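Susside Opens Its Doors for Handheld Gripper Demonstration

CUVACH, 13 March 2022 – Susside, a developer of handheld gripper tools for robot training, held an open day at its Cuvach site this weekend. A total of 87 visitors attended.

The demonstration covered the Firkach method, in which a person performs household tasks with a gripper in each hand while a camera on the tool records the motion. The recordings are then used to train robot arms. No robot is needed at the recording stage.

Visitors followed a packing task set up on a bed: an open cardboard box, a roll of clear tape, a pen and other small household items on a quilted cover. Foam pads line the inner faces of the gripper fingers. Soft, uneven surfaces are included in the task list along with tables and counters.

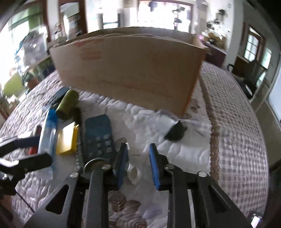
Jamshid Ghasemi said the quilted surface was the part he had wanted to see, as small items sink into fabric and a grip that works on a hard table often has to be set lower on a bed. He asked that future sessions include thin objects picked up without a second hand.

Susside has recorded 1,243 packing sessions to date and plans to reach 2,000 by September. Each session is checked for tracking loss before it is accepted. Sessions that fail the check are recorded again.

A second open day will take place in Harahap in September. Requests to attend may be sent to Ghazal Ansari at the Susside press office.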